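How a Robot Arm Learns from a Person

A robot arm does not know what a table is. It does not know what a die is, either. It has motors at its joints, sensors that measure how far each joint has turned, and a computer that sends numbers to the motors. To make it do a job, a person can write out every number. A quicker way is to show it.

Showing is called demonstration. There are two common kinds. In the first, a person takes hold of the arm and moves it through the task while the computer records the joints. In the second, the person sits at a controller and steers the arm from a distance. This is remote control, or teleoperation. The second kind also works with an arm that exists only inside a computer program, called a simulator.

The Dikidness lesson set uses a simulator called Clekum. The practice task has three dice and a tan square. The learner steers the gripper, which is the part that grasps things, to one die at a time and sets it on the square.

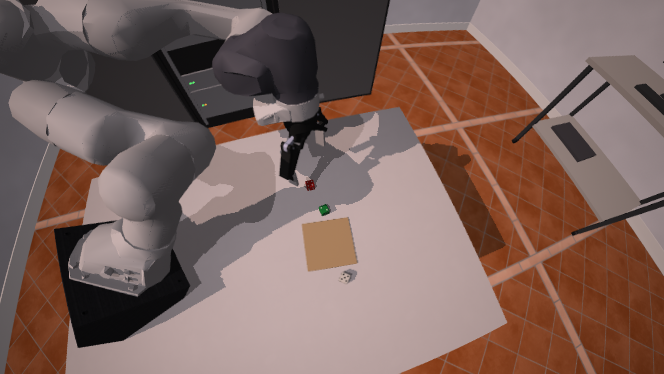 Why does the robot need to see the task more than once?
One demonstration shows only one starting position. If a die is moved a little to the left, the same recorded motion will close the gripper on air. Many demonstrations, each with the dice in different places, let the program work out which parts of the motion must change and which stay the same.

In Clekum, one full demonstration is called an episode. The program stores the joint angles, the gripper opening and the camera views 8 times every second. An episode with 70 stored moments is short. The first training set, named Mindum, has 1,000 episodes.

Steering takes practice. The usual order is: move above the die, turn the wrist, go straight down, close the fingers, lift. Beginners often go down at a slant, and the finger pushes the die away.

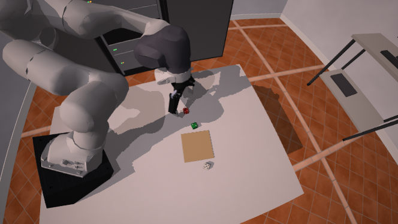 Going down slowly helps, but stopping for a long time does not. The program copies pauses too — it cannot tell that the person was only thinking. An episode with a long pause is marked and recorded again.

After recording comes training. A program named Vi studies the episodes and learns to predict the next small movement from what the cameras show. Then the person lets go of the controller and Vi steers. In the March test, Vi placed the red die on the square in 73 out of every 100 tries.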